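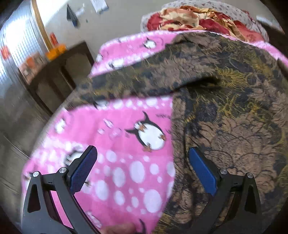
# Clumard wash log

A table of home laundry results: what went in, how it was washed, how it was dried, and what it looked like afterward. It covers blankets, throws, towels and bedding from two households, one in Bråten and one in Prudside. Iulian Lungu keeps the Bråten rows and Folke Holmgren keeps the Prudside rows.

Last updated 16th July.

## Files

- `loads.csv` -- one row per load, 700 rows
- `items.csv` -- one row per item per load, 3,000 rows
- `fabrics.csv` -- lookup table for fabric codes
- `planen_import.py` -- reads the export from the Planen notes app and appends to `loads.csv`

## Columns in `items.csv`

| Column | Meaning |
|---|---|
| `load_id` | matches `loads.csv` |
| `item` | short name, lower case |
| `fabric` | code from `fabrics.csv` |
| `temp_c` | wash temperature set on the dial |
| `dry` | `line`, `rack`, `tumble_low`, `tumble_high` |
| `pilling` | 0 to 3, judged by eye |
| `shrink_cm` | change in the longest side, blank if not measured |
| `notes` | free text |

`temp_c` is the setting, so a cold fill in winter will run lower than the number says. Neither household has measured the water.

## Pilling scale

0 is a smooth surface. 1 means a few pills at the hem or corners. 2 means pills across one side. 3 means matted fibers that a comb won't lift. Fleece and brushed cotton share the scale, which makes brushed cotton look better than it should. Folke wants a separate scale for it and we haven't settled that.

## Known problems

- Loads from before June have no detergent field. They are coded `unk`.
- The Prudside washer was replaced partway through. Use `machine` in `loads.csv` to split the rows (`p1` and `p2`).
- Some towels were logged under 2 names. `bath towel` and `towel lg` are the same thing in the Bråten rows but not in the Prudside rows.
- `shrink_cm` was entered in inches for a few early loads. Those we found are fixed -- anything over 10 is still suspect.

## Running the import

```
python planen_import.py export.txt --house braten
```

Use `--house prudside` for the other one. The script skips rows it has already seen and prints the skipped ids. It doesn't touch `items.csv`, and those rows are still typed in by hand.

## Changes

Send corrections as a patch against the CSV files, sorted by `load_id`. Please leave the line endings alone.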